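Svetozár Polák has been writing grasp planners for long enough that he no longer gets excited about a good day. When I spoke to him at the Grestbridge office he had just had one. The latest build of Nulis, the planner he maintains with Viera Doležal, had gone through 894 simulated pick attempts overnight without crashing. "It failed plenty of them," he said. "But it failed them properly. It stopped, wrote down why, and went on to the next."

Nulis takes a depth view of whatever is on the work surface and proposes places where a two-fingered gripper might close. Another program, Mander, turns the chosen proposal into arm motion. The two used to be one codebase. Doležal split them in June, and Polák admits he was against it.

"I thought we would spend the summer passing messages back and forth and fixing timestamps," he said. "We did spend part of it on that. Then Viera changed the whole scoring method in an afternoon and I didn't have to touch the arm at all, so I stopped complaining."

The scoring is where most of the argument now takes place. An early version produced 100 proposals per object and sorted them by how flat and parallel the two contact patches were. This worked for boxes. It worked badly for anything hollow, as the planner preferred to span the full width of the object and the fingers often wouldn't open that far.

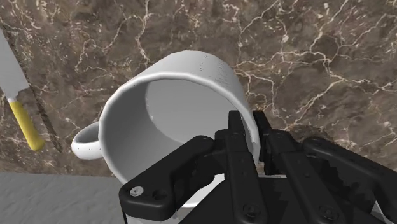 Doležal's answer was to let the planner treat a thin wall as an object in its own right. If there is free space on both sides of the wall, one finger can go in and the other can stay out. "You need to be sure about the free space," she told me. "The depth view gives you the near side of the wall and perhaps part of the inside. The rest is a guess, and the planner has to know that it is guessing." With the white mug, one fingertip is inside the opening and the other just outside, with the rim between them, and the handle is over on the far side from the fingers. She would have expected the old scoring to go for the handle, or for the whole body. Candidates near a handle now carry a penalty, which she set by hand and would like to replace with something learned.

I asked whether testing in simulation made the results look better than they were. Polák said it did, and that he didn't mind as long as people read the log next to the success rate. Contact is the weak part. The physics engine will sometimes hold a rim at an angle that he doesn't believe, and Nulis has a check, called Bech, that repeats each grasp 3 times with slightly different friction and throws out any that survive only once. It adds 108 milliseconds per candidate on his machine. Doležal thinks that is too slow. Polák thinks it is cheap.

They also disagree on where the check belongs. She wants it in the planner, so that a bad candidate is never passed on. He would sooner run it in Mander, where the approach path is known — a grasp can be sound and still be impossible to reach without a linkage hitting the table.

"We have had that conversation many times," Doležal said. "At the moment it runs in both, and you can turn either one off."

The next release will change the log format, which has nothing to do with grasping but accounts for nearly all of the questions they get. Polák is writing the converter for old files himself. He hopes to have it finished before Doležal changes the scoring again.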